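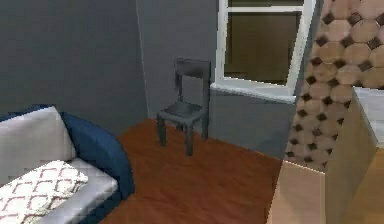
A blue sofa with a patterned pillow.

The Port

The message from Kuvstead came on Monday, when Hadiza Fashola was eating rice at her desk. It had two lines. The publisher wished to know if Kasitier could run on the small console by December, and it wished to know today.

She put down the spoon and read it again. Kasitier was a game about a ferry town in winter. Four years ago she had written most of its water, and the water was the reason people bought it. On a good computer every wave was calculated. On the small console, she believed, it would be a slide show.

She wrote back: "We can try." Then she was angry with herself, for in her first language these words mean no, and in English they mean yes.

Grelteck sent the test machine the next morning in a plain box. She loaded the town and walked the ferryman down to the harbor. The picture stood still, moved, stood still. In the corner of the screen the counter showed 14. It should have been 30. She walked him back up the hill, behind the church, where no water could be seen, and there the counter was happy.

"So we sell a game about a church," said Cheon from the next desk.

Cheon was the one who made the sounds. He had recorded the ferry bell in his mother's village, and he was afraid that they would compress it. Everybody in the studio was afraid for one thing. The writer was afraid for the long letters, which could not be read on a small screen. Hadiza was afraid for the water and did not say it.

For three weeks she removed things. First she took the foam, then the reflection of the lamps, then the little circles where the rain fell. Each evening she walked down to the harbor, looked at the counter, and went home late by the last tram. At 19 the water looked like a floor. At 22 it looked like a floor that someone had painted.

One night she opened the oldest folder of the project, only to look for a missing file. Inside was the first water she ever made, before there was money. It was not calculated at all. It was 300 drawings, done by hand on a cheap tablet during the winter when her father was in the hospital, and they played one after another in a loop. She had been ashamed of it when the real programmers came, and she had replaced it without telling them what it was.

She put it in the harbor. The waves were too slow and a bit crooked. They came to the stones, waited, and went away again, and the ferryman stood in front of them with his hands in his coat. She forgot to look at the counter. When she did, it said 30, and it stayed there when she rang the bell.
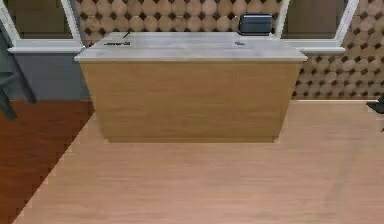
It is not the same sea, Cheon told her in the morning, with the console close to his face. He played for a long time without sound, a thing he never did. Then he asked who had drawn it.

"It was in the folder," she said.

"Somebody was sad."

"Somebody had a bad tablet."

He gave her the console back, and she saw that he had left the ferryman on the last step, where the water almost touched his boots.

At noon she called Kuvstead. A young man there asked her if the new version would match the original in quality, as he had to write a word in a form. The form permitted "equal" or "reduced." Hadiza asked if there was a third word. He said he could look, and she heard him typing for a while. Behind her, Cheon had started to play the bell, first the full recording and then the small one, again and again, to hear where the difference was.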